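Tirnix Desk Cell: Demonstration Day at Flastbridge

Reading time: 2 minutes

The Tirnix Desk Cell is a compact automation package from Pereo for routine office handling tasks such as closing a laptop, clearing a desk or returning items to a drawer. It is supplied with one arm, a fixed camera mount and the Trình task software. Customers may attend a demonstration before placing an order.

The October demonstration was held in the open-plan office at Flastbridge. Esther Mutiso, who leads customer trials, presented the laptop task at an ordinary workstation. Attendees were invited to review the desk layout and to ask how the software is taught a new position.

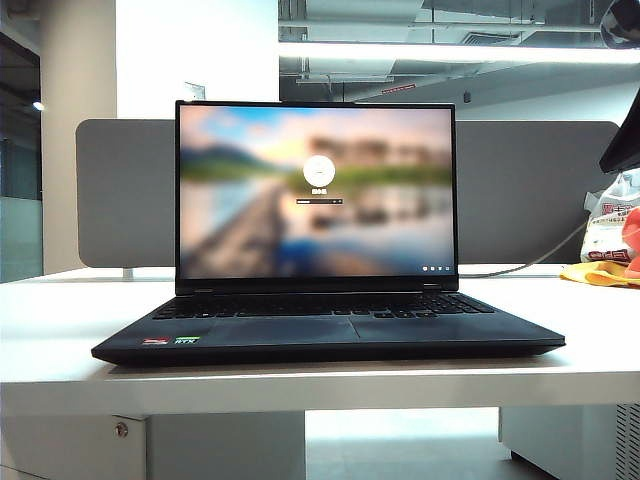 Workstation for the laptop task, with the lid raised and the lock screen showing.

The laptop task is offered as a standard routine. Customers provide the model of laptop in use, and Pereo adjusts the lid angle and closing speed during setup. Power cables may remain connected. Desks with fabric partitions are supported, provided that the camera mount has a clear view of the keyboard.

Ordering information
Item: Tirnix Desk Cell, single arm
Price: $2,785 per month, setup included
Minimum term: 2 years
Trial period: 30 days

Requests for a demonstration should be sent to Kha Trịnh in the Pereo sales office. Groups are limited to 50 people.

Comments

Hòa Lại: Does the standard routine cover a laptop on a riser? Ours sit well above the desk.

Thắng Hà: We attended in October. The question period was useful, but I would have liked more time on the drawer task.

Related items
Tirnix Camera Mount
Trình Task Software: License Options
Preparing Your Office for a Desk Cell Trial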